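4.2 Thread, knots and the hands that learned them

One of the great pleasures of this study was finding out how much people remember about learning to sew. We had expected short answers. What we got, across 19 long interviews in Lollitz and the villages above it, were stories about kitchen tables, patient aunts, and thread that would not stay in the needle. Our participants were menders, sailmakers, bookbinders and two retired surgeons, and they all wanted to talk about the first knot that held. 

Figure 3. Suture thread held in the jaws of an instrument (first panel) and a suturing exercise on a tissue specimen (second panel).

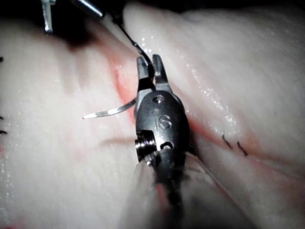

4.3 Words for tension

We coded 396 passages in which a speaker described how tight a stitch should be. The richness here is wonderful! Hardly anyone used a number or a unit. A sailmaker told us the thread should "sit down but not bite." A bookbinder at the Lazaridis workshop spoke of a seam that "breathes," and then spent almost 10 minutes showing Wanpen Kaewmanee what she meant on a scrap of linen, pulling it out and starting over until the difference could be felt with a fingertip.

Body words came up again and again: biting, strangling, sleeping, sulking. They were shared across trades whose members had never met, and the surgeons used them too. One said that his old teacher would look over a row of stitches and call it "nervous," and that every student in the room knew exactly which stitches he meant.

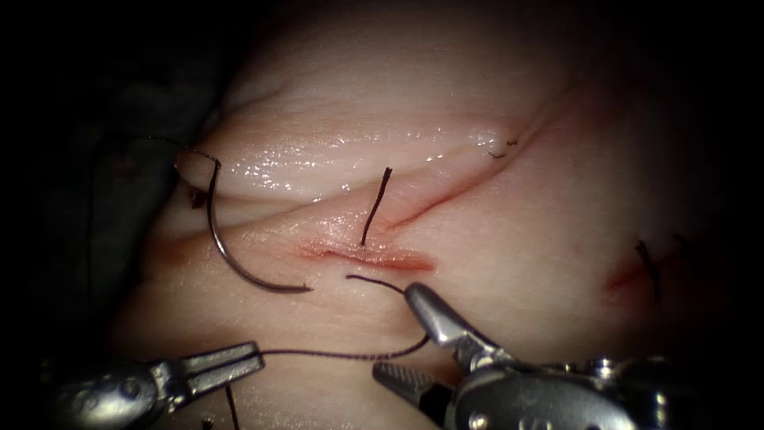
We were especially taken with how these words travel from teacher to learner. In the Monday evening mending circle at Otus, newcomers copied the vocabulary well before they could copy the stitch. Hauke Wiegand sat in on the circle through May and noted that learners often said "too hungry" of their own seams in the first session, sometimes wrongly, and were cheerfully corrected by whoever was nearest. By the third session they were correcting each other.

Earlier work on craft talk has tended to treat such language as decoration laid over a skill that really lives in the fingers. Our material suggests a closer tie. When the Grornirlow net menders argued over whether a knot was "asleep," they were settling a practical matter, and the net was cut and retied on the strength of the answer. We return to their argument in Section 5, where the full transcript is given with our notes on gesture.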